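Search this site Go

Looking at Household Plastics: Notes for Session 5
Tutor: Nabila Soliman, Pelby evening course

Welcome back! I've been looking forward to this one, as storage boxes are a lovely subject once you start handling them. Bring one from home if you can, the plainer the better.

We begin with ribs. A flat sheet of thin plastic bends easily, but fold it or give it fine ridges and it stiffens up a great deal with hardly any extra material. Try it with a sheet of paper pleated like a fan! Vertical ribs help a wall carry weight from above, and they also play with the light, so a milky, see-through box can look almost striped. 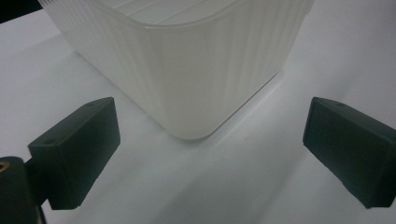

Corners come next. A sharp inside corner is where cracks like to start, and melted plastic flows round a gentle curve far more happily. Rounded corners are easier to wipe out too (run a cloth round both kinds and feel the difference).

Then rims and lids, my favourite bit. Press the middle of a wall, then press near the rim, and write down which gives more. Do it with the lid on and again with it off.

For next time: read pages 13 to 17 of the course booklet and sketch one corner of your own box from slightly above. Oratile Masilela has spare booklets in room 34.

Notes updated 6/21/18

We use cookies to remember your settings. OK
© Pelby evening courses | Contact | Back to top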